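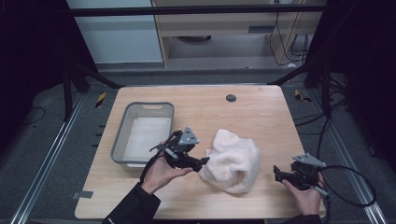 Towel and gray tub on the worktable.

How to request a transcript from Dollach College

Sign in to the student portal and open Records. Choose Transcript, then pick official or unofficial. Unofficial copies are free and download right away.

Official copies take up to 7 working days. Enter the full mailing address of the school or employer — the form won't save a partial one. You can list 3 recipients per request.
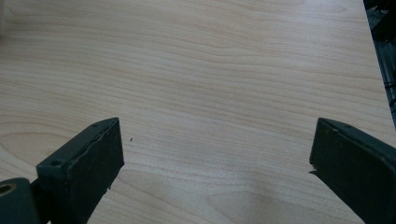

Light wood-grain tabletop.

If you left before October of your final year, your record may be under your old ID. Write to Shuzhen Cui in the Records Office with your birth date and program name.

Page updated 4/18/23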